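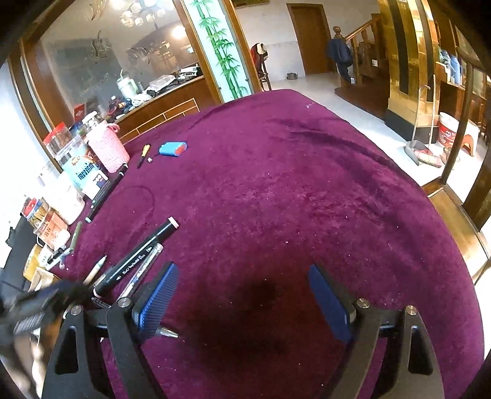 Moving a Kakudia save to a new phone

I replaced my phone in June and wanted to carry on with Kakudia where I had left off, at 586 hours. The game offers two ways of moving a save. I tried both, and these are my notes.

The first is the transfer code. You open the title menu on the old phone, choose Account, then Issue Code, and type the code into the new one. It carries the roster, the paid currency and the story flags. It does not carry free currency above 1,000, control layouts or anything in the replay folder. I had 800, so I lost none of it, but Callum Laing had more and the excess was dropped without a warning.

The second is cloud save, added with the Innes update. It copies everything except replays. The upload only starts when the game is closed from its own menu. Swiping it away leaves the previous copy on the server, with the previous date, and that date is shown in small grey type under the slot name. Check it before you delete anything.

My first attempt stopped at 66 per cent and returned to the title screen. The log gave a timeout. Dougal Sutherland suggested turning off the high-resolution texture pack on the new phone before restoring, as the game tries to fetch both at once. With the pack off, the restore finished on the next try. I put the pack back afterwards and it downloaded normally.

Two smaller points. Button positions are stored as distances from the top left corner, so on a taller screen the dodge button ends up too high for my thumb. Reset the layout and start again. Also, the Gresetell dungeon keeps its weekly counter on the device until the Sunday reset, so a run cleared on the old phone shows as open on the new one. Entering it gives an error and costs a key.

Support refunded the key two days later. I have not tested any of this on a tablet, or with Bisik, which uses the same login but seems to keep its saves elsewhere.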